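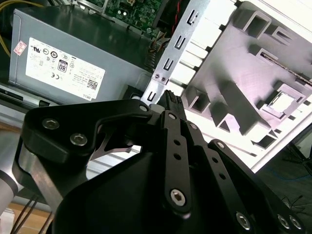

Sell the Bench Cell by the Connector

Zemoslow wants us to buy the Skulleo bench cell as a teardown and rebuild station for office desktops. The package is one arm, a parallel linkage gripper, a wrist camera, and a task library licensed by the year. I have read the manual, sat through two demonstrations, and gone over the trial logs from the Donnelly depot. My view is that the hardware is sound and the pricing is wrong.

Start with the gripper. The links are flat black plates held by socket screws, so any shop with a set of hex keys can service it. It is slim enough at the tips to hold a small cable connector beside the expansion slots. Most of the competing grippers I have handled are too wide behind the fingertip for that kind of reach. A desktop case is a bad place to work: sheet metal on one side, molded plastic on another, and wire bundles that do not stay where the model file says they are.

The Donnelly logs cover 1,896 connector operations. Of these, 461 needed a retry or a person. Zemoslow reports the first number in its brochure and leaves the second to an appendix. A failure rate near one in four is tolerable in teardown, where a missed pull costs some 16 seconds. In rebuild it is a different matter, as a header pushed in at an angle can bend pins on a board that was good when it came in.

Processor work is the harder test. The socket on these boards has a load plate, a lever, and a field of fine contacts with no tolerance for a dropped part. Opening the plate is a lever motion and the library handles it. Placing the chip requires alignment to two small slots, and the margin there is smaller than the repeatability Zemoslow prints for the arm. Coralie Te Moana, who ran the Donnelly trial, kept chip placement as a manual step through November and recommends that buyers do the same -- I agree with her.
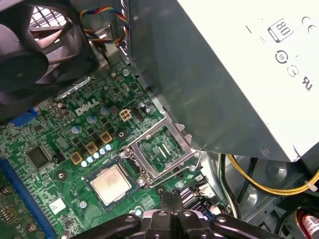 What the license should cover

The library is sold as one block, teardown and rebuild together. Batov, the reseller, will not split it. A depot that only strips machines for parts therefore pays for insertion routines it should not be running unattended.

I would price it in tiers: removal first, cable insertion second, and socket work as a separate item with a stated success rate on named boards. The wrist camera should be included in all of them. The manual lists it as an option, yet the cable routines fall back to fixed positions without it -- and fixed positions are of no use around loose wiring.

For removal work, the cell can be bought now. For rebuild, wait for the next library release and ask for the appendix first.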